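Storing loose tsuba, cupboard or wall?

Elin Gronow
November 19, 2023

Hi all, first post, so be gentle! I bought a box of loose sword guards (tsuba) at the Tanthorpe sale in September. No swords with them, just the guards, 7 altogether. Most are plain iron with a nice dark brown skin, two have a bit of brass-coloured inlay, and one has a patch of orangey rust by the centre hole that comes off on my finger if I rub it. They came wrapped in newspaper from goodness knows when.

I'd love to have them out where I can see them, but our sitting room gets quite damp in winter and my partner keeps saying they should go in a cupboard until we've thought it through. I don't want to ruin them. I also don't want to spend a fortune, as the box cost more than I'd meant it to.
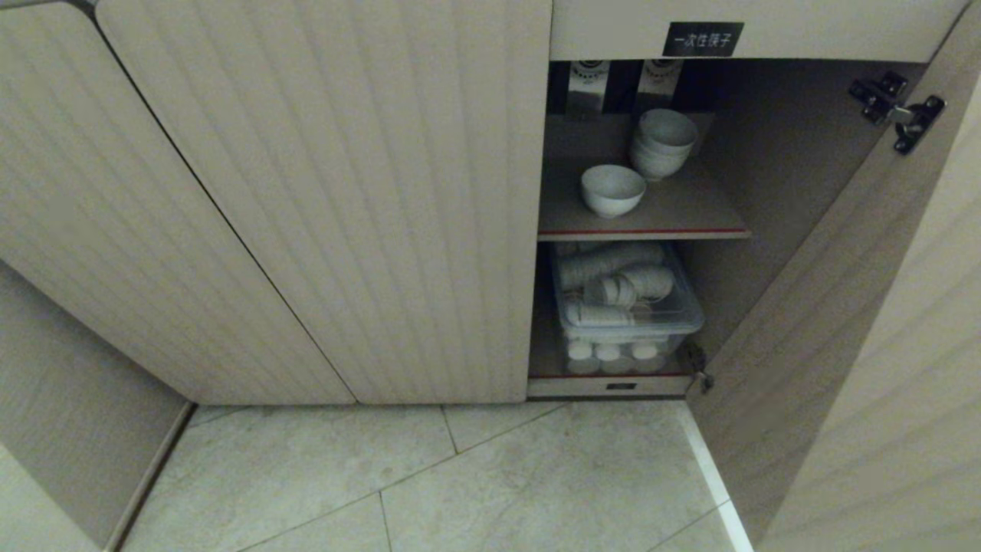 What I can't work out is how much air iron guards need. One book says keep them sealed up, the chap at the sale said never seal them. I was thinking of something low with plain doors, a bit like this one with the fine grooves down the front and the metal concealed hinge on the top inside edge of the door, so they'd be out of the sun and I could still get at them easily. Would a low cupboard over a tiled floor be asking for trouble in winter? And can I do anything about the rusty one myself, or do I leave it?

Rukhsana Jafri

Lovely thing to start with, you'll be buying more by spring, I promise you.

Rust first. Orange and powdery means it's active, so don't ignore it, but please keep wire wool and rust remover well away from it. The brown skin is most of what makes an old guard worth having, and once it's gone you can't put it back. Rub the patch with a soft cotton cloth, dry, for a few minutes an evening. Bone or a bit of hard bamboo is all right for picking at a stubborn speck if you go slowly. I did one of mine over most of a winter while the telly was on and it came up beautifully. Leave the inlay alone completely!

Cupboard: fine, if it's on an inside wall. Put a cheap humidity gauge in with them. Mine sits at 46 per cent most of the year and I've had no new rust. If yours creeps up, put silica gel packets in and dry them out when the beads change. I wouldn't seal them in plastic bags, I did that when I started and got bloom on two of them. Acid-free tissue in a shallow drawer or box, one guard to a nest, and throw that newspaper away.

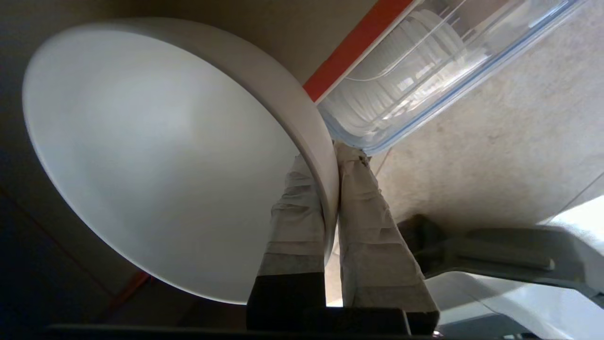 When you do put them on show, choose stands that hold the guard by its outer edge and don't touch the flat faces. I used to have the sort with a peg through the middle and it wore a shiny ring round the blade opening on my favourite one. Look at the way that big white plate is held, just the rim wedged in a narrow gap and the smooth underside left clear. Tsuba stands with a slot work much the same way, only smaller, and you want a scrap of felt in the slot so iron isn't rubbing on anything hard. Wumivell do a slotted one in pale wood that I like. The Cevano ones look smarter but the slot was too tight for a guard with a raised rim, so measure yours first.

Handle them by the edge too, with clean dry hands or cotton gloves. Fingerprints etch iron, it's horrible.

Benedito Leite

Agree with most of that, not with the drawer. I think people should look at their things. Mine hang in a shallow glazed case on the landing, away from the bathroom, and I check them once a month with a torch. Paid 3,000 for my best one so I'm hardly careless with it.

If you go for a cupboard, check the door shuts square. Mine is a Brito and it gapes at the top, so all the dust gets in.
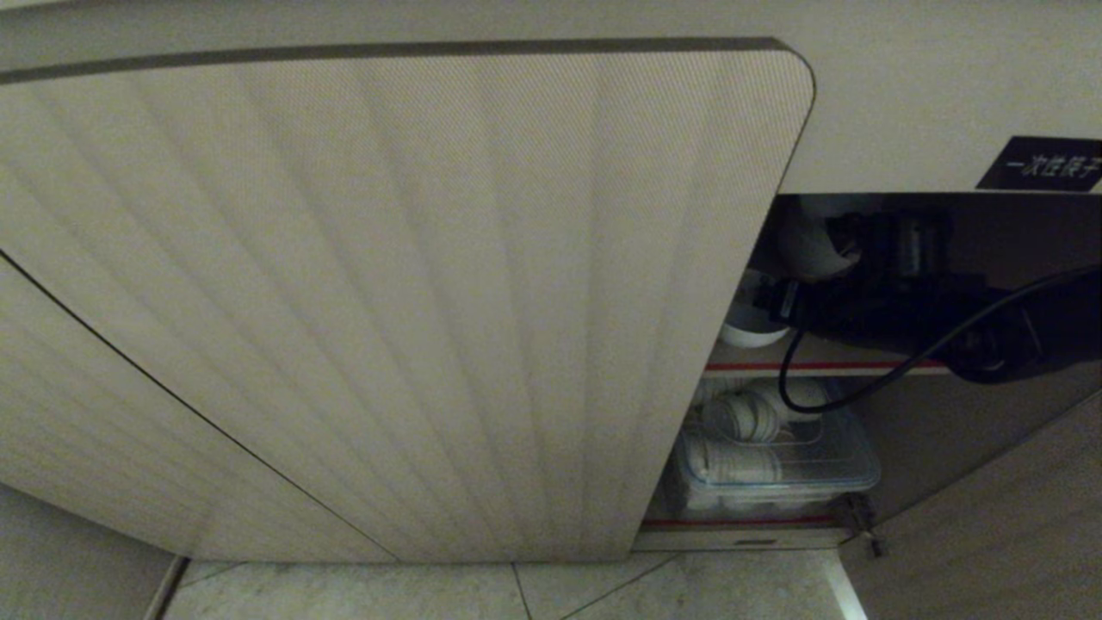
Pleated beige door, dark grey trim, rounded at the top corner.

Gervásio Peixoto

just put camellia oil on them, works for blades

Rukhsana Jafri

Please don't, Elin! Oil is for the blade. On a guard it goes sticky and collects fluff, and it can darken the inlay. Dry cloth only. If you can post a photo of the rusty one next to a ruler I'll have a look at it.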